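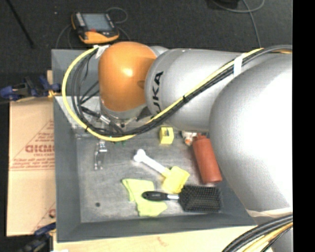

Man kann bei dieser Arbeit sehr gut den Kopf ausruhen, aber die Augen müssen wach bleiben, so hat es jemand aus der Samstagsgruppe geschrieben, als wir nach Erfahrungen für diesen Aufruf gefragt haben. Am Anfang habe sie gedacht, Haushaltssachen sortieren könne jeder. Nach der ersten Schicht habe sie gewusst, dass es auch beim Sortieren eine Ordnung gibt, die man erst lernen muss.

Wir möchten diese Meinung gern an den Anfang stellen, weil wir wieder Personen suchen, die mitmachen.

## Sortierhilfe (m/w/d) für gemischte Haushaltsgegenstände

**Saltis**, Lager und Sortierung, in Teilzeit, ab März

Saltis nimmt Gegenstände aus Haushalten an, die aufgelöst oder verkleinert werden. Die Sachen kommen gemischt in Behältern zu uns, so wie sie aus den Schubladen und Schränken genommen wurden. Küchensachen liegen neben Bürosachen, Spielzeug neben Werkzeug, und manchmal ist ein Teil dabei, von dem wir selber lange nicht wissen, wozu es gehört. Aus diesen Behältern machen wir sortierte Sets. Ein Teil geht in unseren Verkauf, ein anderer Teil an die Wohnprojekte Pulik und Baloch, wo Menschen mit wenig Möbeln und wenig Geld einziehen.

Im letzten Durchgang haben wir 254 Behälter bearbeitet. Bis zum Sommer sollen es 1000 werden, und dafür reicht die jetzige Gruppe nicht aus.

### Was Sie bei uns tun

- Sie nehmen die Gegenstände einzeln aus dem Behälter und legen sie auf den Tisch.
- Sie entscheiden über eine von drei Richtungen: Set, Verkauf oder Entsorgung.
- Sie suchen zusammen, was zusammen gehört, zum Beispiel Deckel und Dosen.
- Sie tragen jeden fertigen Behälter in die Liste von Inport ein. Inport ist unser Programm für den Bestand, es ist einfach und man lernt es an einem Vormittag.
- Am Ende wischen Sie den leeren Behälter aus und stellen ihn zurück ins Regal.

Bitte schütten Sie den Behälter nicht aus. Wir sagen das allen neuen Personen und wir schreiben es auch hier. Unten können Glas oder eine Klinge liegen. Kleine Teile, die man auf dem Boden des Behälters findet, kommen zuerst in die flache Schale und werden erst am Ende der Schicht angeschaut. Oft findet sich in der Zwischenzeit der Gegenstand, von dem sie abgebrochen oder abgefallen sind.

### Was Sie mitbringen

Eine Ausbildung ist nicht nötig. Wichtig ist uns, dass Sie sorgfältig mit fremden Sachen umgehen, auch wenn diese keinen hohen Preis haben. Sie sollten drei Stunden im Stehen arbeiten können, eine Stehhilfe ist vorhanden. Deutsch brauchen Sie so viel, dass Sie die Liste lesen und bei einer Unsicherheit fragen können. In der Gruppe werden mehrere Sprachen gesprochen und die Wörter für Küchengeräte haben wir fast alle erst bei der Arbeit gelernt. Wer farbenblind ist, kann ebenfalls mitmachen, die Etiketten haben zusätzlich Buchstaben.

Persönliche Dinge wie Briefe, Fotos oder Schlüssel werden nicht gelesen und nicht gesammelt. Sie kommen sofort in den geschlossenen Kasten bei der Tür. Dazu unterschreiben Sie am ersten Tag eine kurze Erklärung.

### Was wir anbieten

Die Vergütung beträgt 760 Euro im Monat, bei drei Schichten in der Woche. Eine davon ist am Samstag und beginnt um 9 Uhr. Die beiden anderen können Sie mit der Gruppe absprechen. Handschuhe und Schürze bekommen Sie von uns, feste Schuhe bringen Sie bitte selbst mit. Kaffee und Tee sind frei. Aus dem Verkauf dürfen Sie zum halben Preis kaufen, jedoch nicht am selben Tag, an dem Sie den Gegenstand selber sortiert haben.

Der Vertrag läuft zuerst sechs Monate. Eine Verlängerung ist möglich und wurde bis jetzt meistens gemacht.

### Bewerbung

Schreiben Sie uns bitte ein paar Sätze, wann Sie Zeit haben und ob Sie schon einmal mit gebrauchten Sachen gearbeitet haben. Ein Lebenslauf ist nicht notwendig, ein Foto möchten wir nicht. Sie können den Brief am Empfang von Saltis abgeben oder das Formular auf unserer Seite benutzen, Stichwort „Sortierung“. Danach laden wir Sie zu einer Probeschicht ein, sie wird bezahlt.

Bewerbungen nehmen wir an, bis alle Plätze besetzt sind.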